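Print this page
E-mail this thread to a friend

Gripper fingers on the Guess Who cell - what are you all running?

McAlister
Right, after weeks of fiddling I have the Testcombe cell closing on the flaps the way I wanted and I am ridiculously pleased with it! Printed the white fingers again in February with the stepped notch on the inner edge, and the tips nearly meet when I bring them in. Board is the French animal one, stood upright, grid paper along the top for lining up.

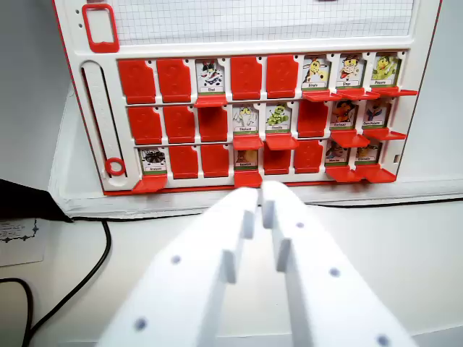
Fingers below the Escargot card, bottom row.

My trouble is the folded ledges. They stick out a good way and overlap at the right-hand end, so I come in from underneath and go slow. Top row is tighter still because of the rail. 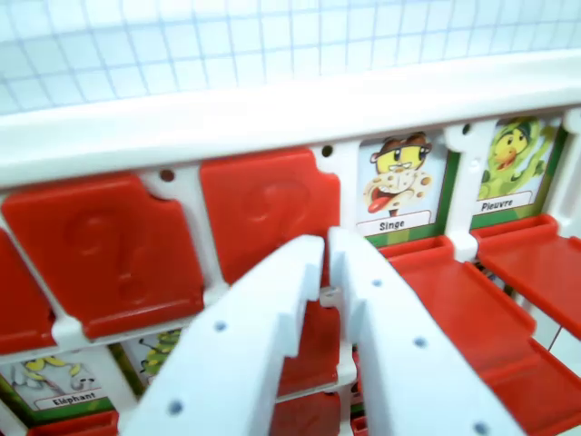 SETUP AND MAINTENANCE

Routine so far: wipe the tips, check the finger screws, re-teach the top row, then run 15 flaps before I trust it. Takes me 2 cups of tea. Would love to hear how other people do theirs.

Vivov
Lovely job. I'd drop the re-teach though. If the board is clamped you're only adding your own error every morning. Mine has held since I put 2 pegs behind the base.

McAlister
Pegs are a great idea, stealing that. But I did skip the re-teach for a while and the middle row went off before anything else did, so I'm keeping it for now. I back right away from the board between rows too, gives the cable on the table a chance to show itself before I catch it.

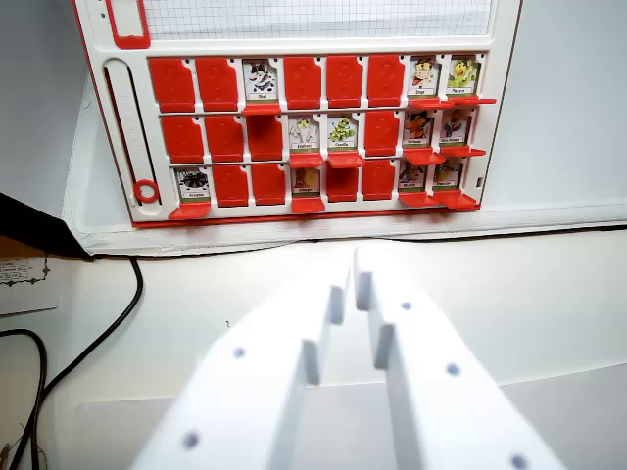 Minoru Tamura thinks the screws are the real culprit and that no amount of teaching will help if a finger can creep. He puts a paint mark across each head and looks at the marks first, before he touches a single position.

Cindholm
Disagree with Minoru a bit. Printed fingers bend long before the screws move. Try it with the grip force down to 76 on your scale and see if the drift goes.

McAlister
Ooh, will try both, paint tonight and force tomorrow. Top row again, by the monkey:

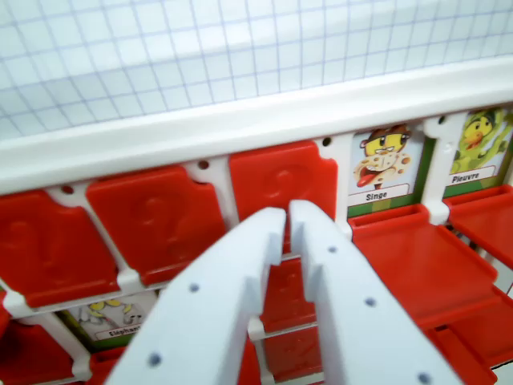 Tips just under the rail row, Singe and Pieuvre flaps down.

Kazuhiro Ishida
Change one thing at a time or you'll never know which it was. Also what filament is that?

Print this page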